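Search articles Enter keyword Go

The Bottom of the Box

Rekha Upadhyay has been promising to sort her jewelry since February. We went along to watch. 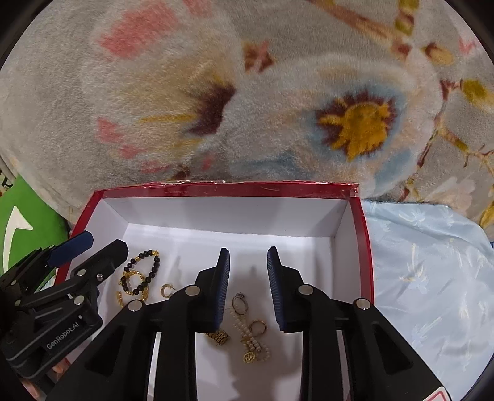 Black beads, red box, floral blanket: the sorting gets under way.

There are people who keep their jewelry in velvet trays, each ring in its own little slot. Rekha Upadhyay keeps hers in whatever came to hand on the day she last moved house. She owns a proper jewelry case, a Trukard with a key, and she uses it for batteries.

The current home is a shallow box, red at the rim and white inside. It gets opened on the bed, on top of a plush blanket printed with flowers the size of dinner plates. I ask whether the blanket might be a poor choice of work surface, given how well an earring back can hide in soft pile. "I find them eventually," she says. "Usually with my foot."

The bracelet of round black beads with gold-colored accents goes with everything, according to its owner, and so it has gone almost nowhere. She bought it for a wedding in Testlow, wore a scarf over it all evening, and has felt bad ever since.

Birthe Þrastardóttir sorts other people's drawers for a living and has firm views. Her method calls for 2 piles, worn and not worn, and a bag by the door. Rekha's method has a third pile, called "but look at it," and by four o'clock the third pile was winning.

A jeweler once valued the lot at about 300 dollars, most of it for a single brooch that pinches. Birthe suggested selling the brooch. Rekha put it on.

We broke for tea. When we came back she had picked up the black bracelet again and was trying to remember who got married.

Contact the editors | © 2024 Rundus Magazine | Back to top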